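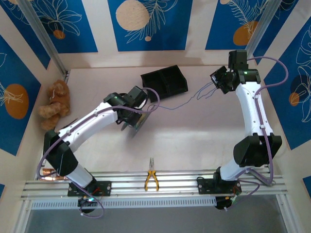

Work surface with light cream walls and blue panels.

Koltell to Move Paper Core Production to Single Wall Grade

Koltell, a maker of spiral-wound paper cores for the label and film trades, will change its standard core to a single wall grade in December. The change applies to all orders shipped from the Michalík plant.

The company now stocks two wall grades for the same inside diameter. Under the new schedule, the lighter grade will be withdrawn and the heavier grade will be sold under the existing part numbers. Customers with open orders do not need to submit new paperwork.
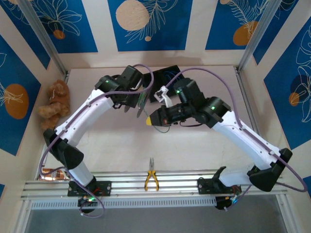 Part numbers for cut lengths remain the same. The minimum order for cut lengths stays at 250 pieces, and the current price list of 1,508 items will be reissued with revised weights. Pallet patterns are not affected.

"The lighter grade made up a small share of what we ship, and it needed its own paper stock and its own setup on the winder," said Teresa Bastos, operations manager at Koltell. "Converters who run it should check their core chucks before the first delivery."
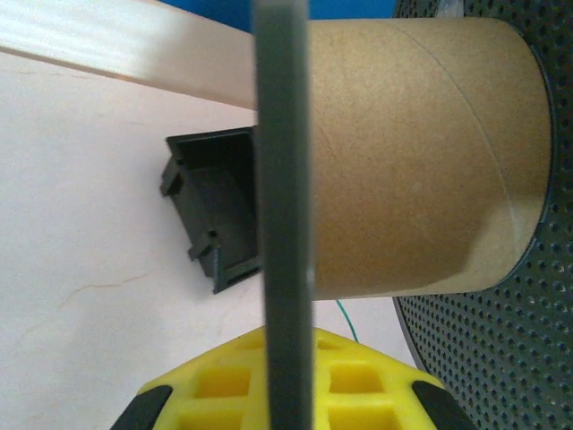

Cardboard tube with a spiral seam.

Test sheets for the heavier grade, covering flat crush and moisture content, are available on request from Inês Garcia in technical sales. Requests received by noon on Thursday will be answered the same week.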